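Filed under: Kids Explain > News Words

How do police look for a missing person?
by Hina Warraich
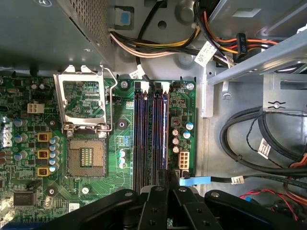
A green computer motherboard with four empty memory slots.

Sometimes a grown-up or a kid isn't where they should be and no one can reach them. Family worry. So they call police. No need to wait a whole day, by the way. That's a myth from TV!

First, questions. Lots. What were they wearing? Who are their freinds? Favourite places? Police write it all down in a report.

Then the looking starts. Officers knock on doors in the neighbourhood. They check buses, hospitals, shops. Out in the bush there might be search dogs, or a helicopter.

Phones and computers can help too. Who did they message last? Special officers check, but there are rules about it, and often they need a judge to say yes.

You might see a poster or a news story. If you know something, even something small, tell an adult you trust. They can ring the police for you.

Good news: most missing people are found, lots of them pretty quick.

And if YOU get lost? Stop. Stay put. Look for a worker in a uniform, or a parent with kids and ask them to help. Learn a phone number off by heart tonite.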